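I canceled my gym membership in April and started walking to work. It is 40 minutes each way if I go along the canal, a bit less if I cut through the Pradell parking lot.

The first week my shins hurt. I bought better socks and slowed down, and that took care of it. Liliana lent me a rain jacket that I still haven't given back.

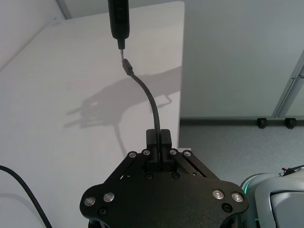

Photo: Leonardo Sala

I used to listen to podcasts the whole way. Now I mostly don't. I get to my desk with the first part of the day already sorted out in my head, and I sleep better too. The gym was costing me $317 a year, and I had been 15 times.

Winter will be harder because the canal path has no lights past the second bridge. I may take the bus home on those days and keep walking in the mornings.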